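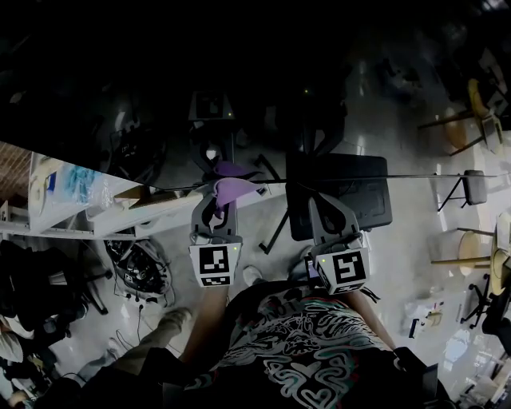
Otcombe Residents Board > Council and elections > Mathias and the childcare vote

kerbside_ken
5 Oct 2022
Catrin Mathias has put "standing up for women in Otcombe" on the front of her leaflet. Has anyone looked at how she voted? In the September budget meeting she backed the cut to the Kullimlow Centre, and that's where the drop-in clinic and the after-school club both run. I'd like to know how the two fit together.

tansy44
She didn't vote to cut the clinic. The motion moved the clinic money to the health budget and reduced the grant for the building. It's in the minutes, item 9.

kerbside_ken
The building is what the clinic sits in. If the grant goes down the opening hours go down.

Dong_Road_Dave
Hours went from five days to three, so yes. My wife used the Tuesday session and now has to go on a Thursday, when she works.

mrs_p_bekach
I'm not a Mathias supporter but she also put forward the street lighting plan for Bekach Lane, and that was the main thing women at our end had been asking for. The petition had 913 names on it. She was the only councillor who came out and walked it with us after dark.

kerbside_ken
Fair enough on the lighting. How many lamps have gone in?

mrs_p_bekach
24 so far. The bit by the allotments is still dark.

tansy44
Compare that with Nouhaila Mansour, who says she'd restore the five days but hasn't said where the money comes from. I asked her at the library and she said "reserves". You can only spend reserves once.

Dong_Road_Dave
She did say. It's on the back of her leaflet: freeze councillors' allowances and use reserves for the first year only. You may not think it adds up but she has said it.

tansy44
Mine didn't have that on the back. Mine had a map of polling stations.

Dong_Road_Dave
There are two versions then. I'll scan ours tonight.

hollin
Last time this ward was won by 283 votes, with 3,774 cast. If you use the centre, write to both of them before the hustings and ask for a yes or no on the five days. I sent mine on Monday. Mansour's office has replied and said yes. Nothing from Mathias yet.

mrs_p_bekach
Give her a chance, it's only Wednesday.

kerbside_ken
I've written to both now. Will post the replies as they come, whichever way they go.

tansy44
Please post them in full and not just the bits you disagree with.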